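Night Sky Imaging > Star trails and time-lapse
Thread: All-night star trails from Sendcombe, 12 second subs

marshlight_58
Joined: November 2019

Hello all, first proper post after reading you lot for ages! I finally managed a full dusk-to-dawn run on the north star from the field above Sendcombe and I'm still buzzing. 2,956 frames, 12 seconds each, one second between them, old crop body with a manual 14mm on it. The arcs go so far round that I keep tracing single stars with my finger.

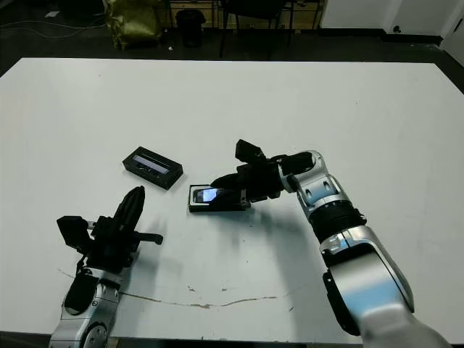
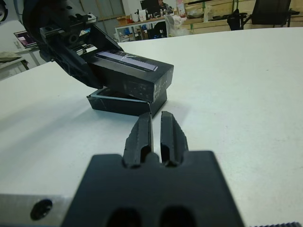
White tabletop: black robot hand in the first, two-fingered gripper in the second.

Settings were f/2.8, ISO 800, daylight white balance, raw the whole way. Power came from a dummy battery on a leisure battery in a cool box. I lost two frames to somebody's headlights on the lane and left them out.

Now the question. At 100% the trails look like tiny dashes. Zoomed out you can't tell, but I'd love a print of this for the hall and I know I'll see them every time I walk past. Is that my one second gap, or have I done something daft in the stacking? It's plain lighten mode, nothing clever.

----

Danang Kusuma
Moderator

Welcome, and what a first post! A whole night in one go is a lovely thing to have on the drive.

Yes, it's the gap. One second off after every 12 is enough to show near the edge of a wide frame, where the stars cover more pixels in the same time. In close to the pole you'll hardly find any. Have a look at the corners and then at the middle and you should see the difference straight away.

Check your long exposure noise reduction was off too, though if it had been on you'd have far bigger holes than that.

----

tollgate_tim

I'd go further and say 12 seconds is the problem. Why so short? I run four minutes at f/5.6 and ISO 200 and I've got a fifteenth of the joins to worry about. Less wear on the shutter as well. Nearly three thousand clicks for one picture makes me wince!

----

marshlight_58

Noise reduction was off, I did remember that much. And Danang, you're spot on, the middle is clean as anything and the corners are all dashes.

Tim, I went short for the time-lapse. I wanted the frames to double up as a film and I was hoping for round-ish stars in it.

----

Annelies Schnyder

Short subs every time for me, sorry Tim :) If a plane comes through a four minute frame you have to paint it out by hand or bin four minutes of sky. With 12 seconds you mask a thin bit of one frame and hardly touch the rest. Same with the headlights. Two frames gone out of that many is nothing.

Also, wind. I'm up on the Fokstead ridge most clear nights and something gives the tripod a nudge at least once before dawn. I'd much rather it spoiled a short one.

For the dashes, try a gap-filling stack before you do anything drastic. It stretches each trail a hair along its own direction so the ends meet. Do it on a copy and look hard at the foreground afterwards, as it can make hedges and branches go a bit strange. I stack the sky with the filling on, stack the land without, and blend the two along the horizon.

----

tollgate_tim

I'll give you the wind. But planes are so rare where I am that I've painted out maybe three in a year, and a long sub gives me land I can use. Those dark hedges in a 12 second frame are going to be mush.

----

Annelies Schnyder

They are mush in one. Average a big batch of them for the land (average, not lighten) and the noise drops beautifully. I've printed foregrounds done that way at A2 and been really happy with them.

----

quiet_orrery

Can I ask about the dew? A whole night in an open field and no fogging? I always get to the small hours and find my lens looking like a bathroom mirror. I've got a Brumari strap on order but it's been saying "dispatching soon" since February.

----

marshlight_58

Hand warmers! Elastic band and two hand warmers tucked under a sock with the toe cut off, swapped over once when I went up to check. It was breezy as well, so perhaps I was lucky. I've just looked back through and there's a bit of haze in the last hour, only on the left, so the sock may have slipped.

Annelies, I've tried the gap filling on a small batch and it's AMAZING. The dashes just go. The gate post has grown a sort of fringe, exactly as you warned, so I'll do the land separately tonight. I had no idea about averaging it.

----

Danang Kusuma
Moderator

For next time you can shrink the gap itself. Put the camera on continuous drive, set 12 seconds on the dial, lock the remote down and leave the intervalometer out of it. On most bodies the pause drops to a tiny fraction of a second. Make sure the card can keep up with raw first, a quick ten minute test indoors will show you.

----

Plattner

Second that. Been doing it with a lockable cable release for years. One thing to watch: some bodies stop after a set number of shots in a burst, so look in the menus before you walk off and leave it.

Tim isn't wrong about the long ones either, by the way. If you've no interest in the film, two or three minute subs on a cold night are a joy to process. In summer my sensor gets warm and I end up with red and blue specks everywhere unless I shoot darks.

----

tollgate_tim

Thank you Plattner, I was feeling outnumbered! All right, I'll do a night of each from the same spot next time it's clear and put both up. If the short ones win I'll say so.

----

marshlight_58

Please do, I'd love to see them side by side! Land stack is running now, fan's going like mad. Will post the finished one in the gallery once I've chosen a crop. Does anyone print trails on matt paper, or does it swallow the faint ones?

----

Annelies Schnyder

Lustre for me. Matt is gorgeous but lift the shadows a touch before you send it off, and get a small test print done first.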